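Introduction to Automation
Unit 5: Notes for the Laboratory Visit

These notes accompany the visit to the Jelthorpe laboratory and should be read before the discussion session. The demonstration is led by Canan Uysal. Questions on the written work should be directed to Toon Verstraete, who grades it.

Purpose of the visit

Students have so far worked with motion planning and grasping on paper. The demonstration shows both on a robot with two arms, working over a shared tabletop. The objects are plain colored cubes, and a flat black pad lies on the table with them. Simple objects allow attention to remain on how each arm approaches, closes, and lifts.

Points to observe

1. Choice of arm. Either arm may take a cube that lies within its reach. Note which arm is used for each cube and whether a different choice would have been possible.

2. Approach. A parallel gripper closes along one line only. The fingers must be open wider than the object and aligned with two opposite faces before they close.

3. The idle arm. While one gripper holds an object, the other must be kept clear of it. Record where the second arm waits and whether its fingers are open or closed.
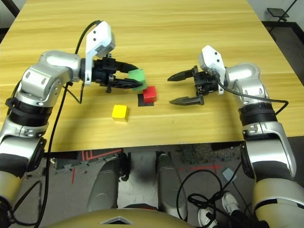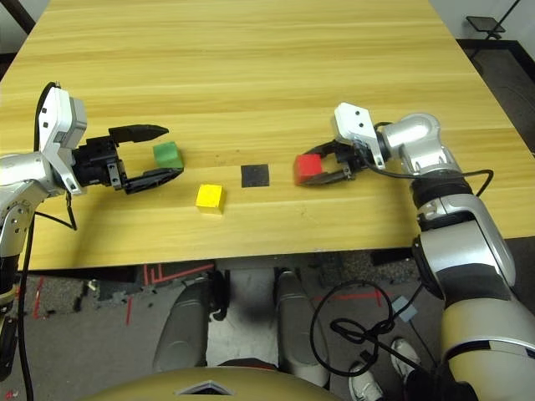 Figure 1. Two-arm cube handling. First picture: left gripper closed on the green cube. Second picture: right gripper closed on the red cube.

Terms used in the demonstration

Workspace: the set of positions that the end of an arm can reach. With two arms the workspaces overlap, and the overlap is where collisions must be considered.

Parallel gripper: an end tool whose two fingers move toward and away from each other.

Grasp: the contact between fingers and object that allows the object to be lifted without slipping.

Handover: the transfer of an object from one arm to the other. This subject is treated in Unit 6 and will not be examined here.

Conduct in the laboratory

Visitors are asked to remain outside the working area while the arms are powered and to step carefully near cables. Bags and coats are to be left in the entrance hall. The group is limited to 17 persons. Students who cannot be placed in the first group will be assigned to the second, which follows directly.

Written work

Each student submits a report of up to 5 pages. The report should describe one complete grasp in the student's own words, include a labeled sketch of the gripper and object seen from above, and discuss one case in which the choice of arm affects the path taken. Sketches may be drawn by hand. Reports are due on 4/14/20 and are to be placed in the course box outside the Kindel Room. Late reports require the written approval of the instructor.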